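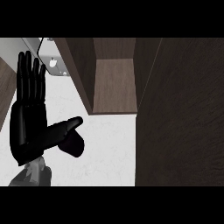 Visit report: Dresach simulation lab, Umberg
Aug 5, 2025

The Dresach site in Umberg produces demonstration episodes for manipulation policies. The visit covered the simulated kitchen line only. The hardware hall was closed to visitors.

Operators work at seated stations with a headset and finger-tracking gloves. Glove motion is retargeted to a simulated humanoid with two arms and black four-finger-and-thumb hands. The operator sees the kitchen from the robot's head viewpoint, which puts cabinet panels very close to the eye at times and hides one arm behind them. Staff leave these views in the set. The policy will get the same views at run time.

The task running during our visit was pick and place between a marbled white countertop and an open wooden cabinet. Object, start position and cabinet finish change with each reset. A reset takes one key press, and the operator has 30 seconds to finish before the episode is discarded.

The quota for this task is 2000 accepted episodes. The counter stood at 595 when we arrived. Acceptance is checked in two passes: a script tests the final object pose, then a reviewer replays the episode and rejects it for dropped grasps, long pauses or contact with the cabinet edge. Rejected episodes are stored separately with a reason code.

Recorded channels are joint positions, hand commands, object poses and rendered video. Contact forces are logged but not used in training at present. The staff described simulated finger contact on rounded objects as the weakest part of the setup. The thumb tends to slide before the fingers close.

Desley, the replay tool, was shown last. It re-renders a stored episode with new lighting and textures without a new operator run. A batch of 450 episodes was in the queue. Lawal, the scheduler, assigns the jobs overnight.

Questions on export formats were deferred. The next visitor date is in January.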